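The woman who reads the small print on your bin

Sunee Ruangrit has opinions about yoghurt pots, and she will share them whether or not you have finished your lunch. I had not.

"The pot is fine," she says, turning mine over to look at its underside. "The sleeve is fine. The lid is the one that ruins marriages."

For 18 years she has written the household sorting guides that councils push through letterboxes and residents put, unread, in the drawer with the dead batteries. Her latest, for the town of Hastberg, runs to 106 entries, from aerosols to zips. The first draft had 213. She was asked to cut it and is still a bit sore about the wine corks.

She never meant to do this for a living. She trained as a translator, took a temporary job turning a waste leaflet into Thai, and found that the English made no sense either. "It said 'dispose of appropriately' four times. I rang them up and asked what appropriately was. They offered me a contract."

What people get wrong most, she says, is anything that crumples. Her advice is the scrunch test: squash it in your fist and let go. Foil stays put. A crisp packet, which looks like foil and has fooled better people than me, springs open again and goes in the rubbish. Brown paper can go in with the paper so long as it hasn't been round a portion of chips.
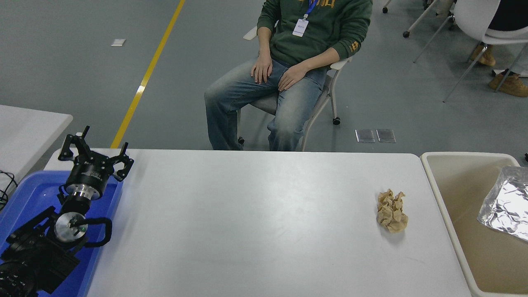
Olumide Jibrin thinks the scrunch test has had its day, and that people would do better with one bin and a decent sorting plant at the other end. Ruangrit has heard this before, usually at parties.

"He may be right," she says, in the tone of someone who doesn't think so. "But I have seen what comes out of one bin. I once saw a whole trifle."

She is less severe about her own kitchen than I had hoped. There is a drawer of carrier bags she won't discuss. Her husband, Lertchai, rinses tins with so much hot water that she has considered writing him a guide of his own. When I ask whether it would be long, she looks out of the window for a while.

Colours are the other sore point. Every council picks its own, so a family moving ten miles can spend a year putting glass in with the cardboard. She would like them all to match. She has written letters saying so and has a folder of polite replies.

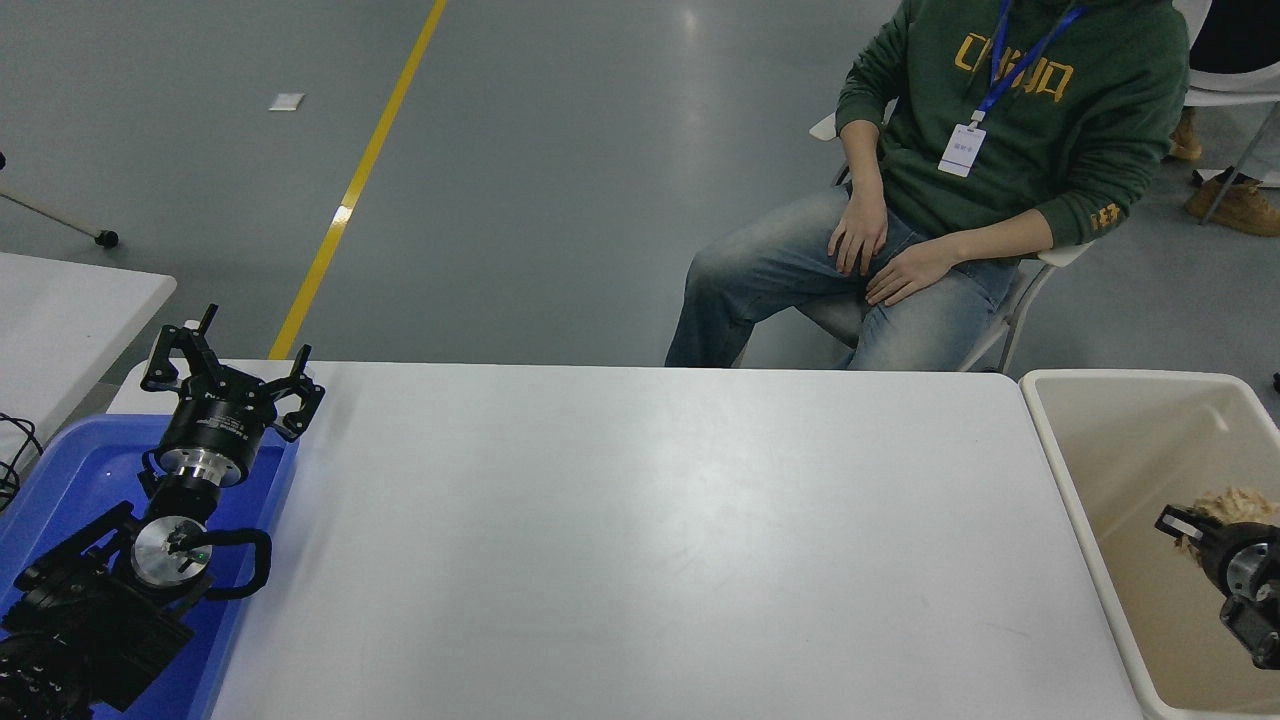 What she would change first

"Labels," she says. "Tell me on the front, in big letters, which bin. I don't want a triangle with a number in it. I'm not doing a crossword."

After that she would ban the word "widely", as in widely recycled, and then she would bring back the corks. She has kept the entry, all three paragraphs of it, and reads it to me from her phone while I look for somewhere to put my lid.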